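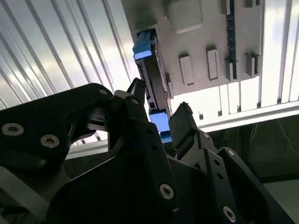
**Can I bring in a computer that won't switch on?**

Most of what we see won't switch on, so bring it. Leave the monitor, keyboard and mouse at home, but do bring the power lead if you still have it. A dead lead or a blown fuse is quick to rule out at the desk.

**Do I need to book?**

Only for laptops. Desktop towers can be handed in whenever the Lenik workshop is open, and you'll be given a paper ticket. Keep the ticket. We can't release a machine without it or some proof of who you are.

**How long will it take?**

A straightforward swap, such as a drive or a stick of memory, is normally done within 3 working days. Anything that needs a part ordering takes longer, and January is always slow – people save up their faults over Christmas.

**What does it cost?**

Looking at the machine is £5, paid when you hand it in. We ring you with a price before doing any work. If you decide against it, you get the computer back as it was and the £5 is all you pay.

**Will I lose my files?**

Not from having memory or cables changed. If the drive itself is failing we will try to copy what we can first, but please don't rely on that. Back up anything you care about before you come, if the computer still starts.
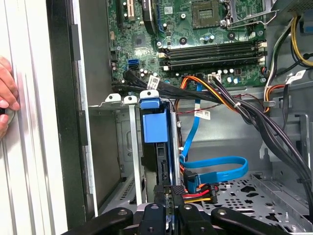 If you'd like to keep the old drive after a replacement, tell us when you hand the machine in. Otherwise it goes in the locked bin and is wiped or destroyed.

**Can I fit the new memory myself?**

Yes, and plenty of people do. Switch off at the wall, unplug the computer and touch bare metal on the case before you touch anything else. Open the latches at the ends of the slot, line up the notch and press down evenly until the latches close. If it won't go in, stop and check the notch again. It may be the wrong type.

**I've pulled a cable out and don't know where it goes. Help?**

Leave it hanging and bring the computer in. Data cables are usually harmless if they end up in the wrong port, but power leads should never be forced. A photo taken before you unplug anything saves a lot of bother.

**Do you take old computers you can't repair?**

We do, for parts. Comfort Amoah looks after the Undden store, where we keep more than 3,000 used parts, mainly drives, memory and cables. Please take out any discs or memory cards first.

**Do you sell parts over the counter?**

Used parts, yes, when we have them. Ask at the desk with the make and model written down.

*Page last changed 6 Jun 2019*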